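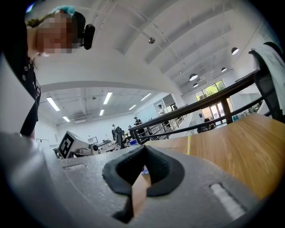

Light blue cap on, head down, ponytail out of the way.

Home office tips for academics, and the people who live with them

January 2025

Marking season at our place used to run from the desk to the dining table, then to the ironing board, and finally to the bath. I teach second-year statistics and my husband teaches labour economics, so twice a year the house fills with other people's regressions. What follows was learned the slow way.

Paper scripts
Sort them by question before you sort them by name. You mark faster when you've only one wrong answer in your head at a time. Bulldog clips beat rubber bands, which perish in a warm cupboard and weld themselves to somebody's honours proposal. Keep the scripts in a lidded tub. Ours went into an old Pukollow esky for years and came out in better nick than the sausages did.

Coffee rings
Blot, don't rub. Slip a sheet of baking paper over the damp bit, then a heavy textbook on top, and leave it overnight. Any econometrics text will do, and it may be the most use you get out of the later chapters. If the ring is on the desk, try a dab of plain mayonnaise on a soft cloth and leave it for an hour. Yes, the desk will smell like a sandwich.

Whiteboard that won't come clean
Draw over the old marks with a fresh marker and wipe straight away. If that fails, use methylated spirits with the window open. Ryszard Krajewska down the hall had the same supply curve on his board for 24 months and claimed it was a long-run result.

Cables
Bread tags. Write what each cord belongs to and clip it on at the plug end. I did ours in December and found three chargers for a laptop we gave away.

Bookshelves
Heavy hardbacks low, journals up top, and nothing at all on the middle of a long span unless you like a smile in your shelving. A 40 cm bracket under the centre fixed ours. Back issues you haven't opened since your thesis can go to the op shop, though the op shop may have views. Olga Paredes tried to donate a full run of something quarterly and was asked, very kindly, to take it home again.

The chair
Vacuum the castors. Pull the hair out with a crochet hook or an old seam ripper, then a drop of sewing machine oil on each. Mine stopped squeaking on the spot, and I could hear the fridge instead.

Crumbs in the keyboard
Unplug it, turn it over, tap it firmly. Then run the sticky edge of a Post-it between the keys. Don't do this over the scripts.

Next time: getting red pen out of a linen shirt. Damián Escobar swears by milk. I've seen his shirts.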